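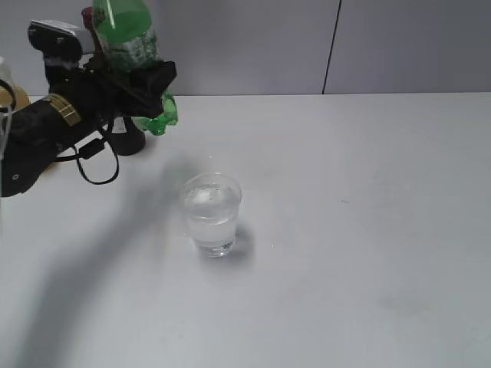 Recording Pouring Demonstrations for the Garkora Learning Set

Pouring is the fourth task group in the Garkora set and the one in which new operators lose the most recordings. Before starting, operators should have completed the pick-and-place group and should be familiar with the start, stop and discard controls. The task itself is simple to state: the arm takes hold of a bottle, brings it to a cup, tips it and returns it upright to the table. A typical arrangement uses a translucent green bottle held by the black gripper and turned upside down near a clear plastic cup, with the cup standing on the open tabletop where the fixed camera has a full view of it. The cup may already hold water, and a cup filled to two-thirds is a permitted starting condition provided that it is entered in the log as such.

This page replaces the pouring section of the Areo operator handbook. It was last revised on 2019-02-17.

Before the session

Wipe the tabletop and let it dry. Remove tools, paper and spare cups from the area the arm can reach. Small marks on the surface do not need to be removed, but standing water does.

Check the cable on the arm by moving the arm slowly through its full range. The cable should neither pull tight nor catch on the cup. If it touches the cup at any point, move the cup position and record the new position on the session sheet.

Confirm that both camera views are live. The fixed view must show the cup from rim to base. The view from the camera on the arm will lose sight of the cup during part of the motion, and this is acceptable.

Bottles and cups

Each session uses bottles from the Clulari tray. Bottles may be clear or colored, with or without a label. Loose or wrinkled labels are to be left as they are, as the system must learn to hold bottles in ordinary condition. Do not tape a label down between recordings.

Fill the bottle to the level given on the session sheet. For the standard bottle, this is 300 milliliters. Dry trials, in which the bottle stays closed and only the motion is recorded, are listed separately and carry the code D. A dry trial must never be filed under the wet code, even if the motion is identical.

Cups are clear plastic and wider at the rim than at the base. Replace any cup that is cracked or clouded. Where the sheet calls for a part-filled cup, use plain water.

Recording a demonstration

1. Place the cup on the position named on the sheet. Place the bottle upright on the opposite side of the work area.

2. Move the arm to the rest position and press start. Wait for the tone before moving.

3. Bring the gripper to the bottle and close it. Lift straight up until the bottle is clear of the table.

4. Carry the bottle to the cup at an even speed. Short pauses are allowed. Do not reverse direction to correct a small error in the path; finish the approach and correct at the cup.

5. Tilt the bottle in one continuous motion. The angle is left to the operator. Variety in angle and height is wanted within a session, and operators should avoid settling into a single habit.

6. Hold the tilt until the amount on the sheet has been poured or, in a dry trial, for the length of one slow breath.

7. Return the bottle to upright before moving it away from the cup.

8. Set the bottle down, open the gripper, move to the rest position and press stop.

A complete demonstration should not exceed 70 seconds. Longer recordings are trimmed or rejected by the Jiang review desk, and the operator will see them returned in the queue with a note.

Errors and spills

A spill does not by itself make a recording useless. If the arm completed the task and some water reached the table, keep the recording and mark it "spill." If the cup was knocked over, stop, mark it "failed" and keep it. Failed recordings are stored apart from the main set and are used to train the part of the system that judges outcomes.

Discard a recording only in these cases:

A hand or sleeve entered either camera view.
The wrong code was entered at the start.
One of the camera views dropped out.
The bottle slipped before the lift was complete and was touched by the operator.

After any spill, cut power to the arm at the bench switch before wiping near the base or the cable. Dry the gripper fingers separately with a clean cloth.

Labeling

Labels are added at the end of each block and not during recording. For every demonstration, enter the bottle code, the cup position, the starting level of the cup, and the result. Enter what the fixed view shows. If the result cannot be judged from that view, enter "unclear" and leave the comment field for the reviewer.

Session targets

A full session is 100 accepted demonstrations, divided into blocks by cup position. Dry trials count toward the total. The pouring group held 1732 accepted demonstrations at the close of October, most of them with an empty cup at the start, and part-filled cups are therefore given priority on current session sheets.

Completed sheets are uploaded with the recordings on the same day. Paper copies go in the tray beside the bench.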